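Janeiro de 2021
Por Flilley

Eu herdei a casa da minha tia-avó numa segunda-feira de chuva, junto com 200 frascos de geleia, uma dívida na padaria e um fantasma que não gostou de mim logo de cara. A geleia eu dei. A dívida eu paguei em cinco vezes. O fantasma ficou.

Moro em Murnia, que é uma cidade tão pequena que o ônibus só para se você levantar os dois braços. Eu sou bruxa, mas calma, sou bruxa de balcão. Faço amuleto contra mau-olhado, benzo carrinho de bebê, tiro encosto de geladeira (vocês não imaginam como encosto adora geladeira, é o zumbido). Nada de cemitério, nada de lua cheia em cima do morro. Tenho joelho ruim e durmo cedo.

A minha tia-avó, não. A minha tia-avó era bruxa de verdade, dessas que a prefeitura cumprimentava de longe. E a casa dela tinha um contrato.

Descobri isso na terceira noite, quando bateram na porta às duas da manhã. Abri de meia e casaco por cima do pijama e dei de cara com um homem magro, de chapéu na mão, com um sapato só. O outro pé estava descalço e não tocava o chão.

— A senhora é a nova titular? — ele perguntou.

— Titular de quê?

— Do Adomaitis.

Pensei que fosse consórcio. Quase fechei a porta.

O homem suspirou, tirou do bolso do paletó um papel dobrado em tantas partes que parecia um caramelo, e foi desdobrando ali mesmo na soleira, com a chuva passando por dentro dele. Adomaitis, me explicou, era o poço no fundo do quintal. Eu tinha visto o poço. Tinha inclusive posto um vaso de samambaia em cima da tampa, porque achei que dava um charme!

— A senhora pôs uma planta — disse ele, e a voz falhou.

— É uma samambaia.

— Em cima do Adomaitis.

Fui buscar a samambaia. De lanterna, de chinelo, xingando baixinho. Quando levantei o vaso, a tampa do poço respirou. Não sei contar de outro jeito: ela subiu um dedo, desceu um dedo, e saiu um bafo morno com cheiro de canela e moeda velha. Minha lanterna apagou. O gato do vizinho, que estava no muro, resolveu morar em outra rua.

O contrato dizia que a titular da casa devia contar uma história ao poço toda noite, antes de o galo cantar. História inédita. Se repetisse, o poço saía. Se não contasse, saía também. Perguntei ao homem do chapéu o que era exatamente que saía, e ele olhou para o pé descalço.

— Eu era o inquilino de 200 anos atrás — disse. — Repeti uma.

Sentei na beira do poço, molhada até o osso, e contei da vez em que fiquei presa no banheiro de uma rodoviária e fiz amizade com uma senhora por baixo da porta. A tampa foi baixando devagarinho. No fim, juro, ela deu um estalo satisfeito, como barriga depois do almoço. 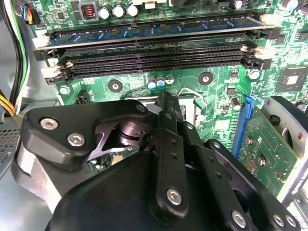

Durante as primeiras semanas eu até que gostei. Moro sozinha, falo muito, e ter alguém que me escutasse sem olhar o telefone foi uma novidade. Contei os namoros todos (durou pouco). Contei a infância, contei os empregos, contei a cirurgia do dente do siso com tanto detalhe que o homem do chapéu pediu licença e atravessou a parede. Ele assistia sempre, encostado no limoeiro. Às vezes dava palpite.

— Essa ficou sem final — reclamava.

— A vida é sem final.

— A minha teve.

Em dezembro acabou o assunto. Eu tenho quarenta e poucos anos e uma existência bastante parada, gente, não dá para tanto. Passei a roubar. Contei novela, contei filme, contei a briga do açougue trocando os nomes. O poço aceitava, mas ia ficando mal-humorado. Quando a história era fraca, amanhecia água salgada na torneira. Quando era muito fraca, o pão embolorava no saco, ainda quente.

Foi aí que fiz a besteira.

Existe uma firma na capital, a Stemico, que vende soluções para o ramo. Pó de osso certificado, vela que não pinga, essas coisas. No catálogo, lá no fim, entre os caldeiros de viagem e os espelhos com defeito, achei uma caixinha de histórias. 700 histórias inéditas, garantidas, em voz de mulher ou de homem à escolha do freguês. Era só dar corda e deixar perto do ouvinte. Custou o preço de uma máquina de lavar, e eu precisava de uma máquina de lavar.

Comprei a caixinha.

Chegou embrulhada em jornal, do tamanho de um tijolo, com uma manivela de lado. Pus na beira do poço, dei corda e fui dormir às nove e meia, feliz como não me lembrava de ter sido. Sonhei com praia.

Acordei com o silêncio. Quem mora em Murnia sabe que silêncio aqui não existe: tem sapo, tem cachorro, tem o rádio da vizinha que ela nega ter. Naquela noite não tinha nada. Fui até a janela da cozinha e vi a caixinha falando sozinha na beira do poço. E a tampa no chão. E o homem do chapéu subido no limoeiro, com o pé que lhe restava encolhido debaixo do paletó.

— Ela contou a da rodoviária! — ele gritou.

— Mas era inédita!

— Era, quando a senhora contou!

Passei anos desconfiando de garantia de catálogo e fui confiar justo naquela. Imagino que em algum canto do mundo outra mulher tenha ficado presa em outro banheiro e vendido a história por uns trocados. Ou a caixinha tinha escutado meu poço de longe, o que é pior, e eu prefiro não pensar.

Desci os degraus do quintal com uma colher de pau na mão. Era o que tinha. O que estava sentado na beira do poço tinha mais ou menos a minha altura e era feito de escuro, um escuro molhado, com umas partes que pareciam ombros. Segurava a caixinha no colo. Virou a manivela uma vez, duas, e a voz de mulher recomeçou, muito animada: "Era uma vez uma rodoviária..."

O escuro olhou para mim. Não tinha olhos e olhou.

— Você dormiu — disse o Adomaitis.

A voz era a da minha tia-avó. Não igualzinha. Era a voz dela como ficaria se tivesse sido guardada muito tempo dentro de uma gaveta, e foi isso que me deixou com raiva em vez de medo.

— Dormi! Estou acordada até de madrugada faz meses! Você sabe o que é inventar uma coisa nova toda noite para um buraco?

O homem do chapéu gemeu lá em cima. Acho que ninguém tinha chamado o Adomaitis de buraco antes.

— Ela nunca dormiu — disse o escuro.

— Ela tinha geleia para fazer. Eu tenho joelho.

Ficamos um tempo assim. A caixinha contando a dela, a senhora por baixo da porta oferecendo bala de hortelã, tudo certinho, tudo no lugar, e sem graça nenhuma. Na minha versão a bala era de anis. Na minha versão eu tinha chorado. Percebi que o escuro inclinava a cabeça na direção do aparelho como quem tenta lembrar o gosto de uma comida.

— Está errado — eu disse. — Era de anis.

— Eu sei que era de anis — disse o Adomaitis, ofendidíssimo.

Então sentei do lado dele. O frio que vinha daquilo me subiu pela perna boa e pela ruim. Tirei a caixinha do colo dele, com jeito, e joguei dentro do poço. Caiu por muito tempo. Ainda falava quando deixei de ouvir.

— Agora conta você — eu disse.

— Eu não conto. Eu escuto.

— Faz quantos anos que você escuta? Deve estar entupido.

Ele não respondeu. O galo do sítio de baixo já arranhava a garganta, aquele ensaio rouco que ele faz antes de cantar para valer, e o homem do limoeiro começou a rezar numa língua que eu não conheço. Pensei na minha tia-avó sentada ali, noite após noite, velhinha, de xale, gastando a vida inteira em conversa. Pensei no sapato que faltava. Apertei a colher de pau.

— Havia — disse o Adomaitis, e parou.

— Havia o quê?

— Havia uma água — disse ele, bem baixo — que não sabia que era funda.

E contou! Contou mal, coitado. Ia e voltava, esquecia os nomes, pulava a melhor parte e depois tinha que buscar. Tinha uma pedra que era importante e que sumiu no meio. Tinha uma menina com um balde. Eu fazia que sim com a cabeça e perguntava "e aí?", que é o que se faz, e a cada "e aí?" ele ia ficando um pouquinho menor, mais ralo nas bordas, até caber na beira do poço como cabe um gato.

O galo cantou. O escuro escorreu para dentro, sem pressa, e a tampa se arrastou sozinha pela grama e se encaixou.

O homem do chapéu desceu do limoeiro. Demorou, porque fantasma desce mal de árvore. Na grama, no lugar onde a tampa tinha caído, estava um sapato preto, de fivela, encharcado. Ele ficou olhando para o sapato e eu fui fazer café para não ficar olhando para ele.

Hoje a gente reveza. Uma noite conto eu, outra noite conta ele, e quando me dá sono eu aviso. O Adomaitis continua sem saber terminar nada. Ontem começou uma sobre um padre e uma enguia que já vai pela quarta parte, e o homem do chapéu, que podia ter ido embora faz tempo com os dois sapatos, disse que só sai de Murnia quando souber o que aconteceu com a enguia.

A samambaia eu pus na sala. Da Stemico ainda não me devolveram o dinheiro.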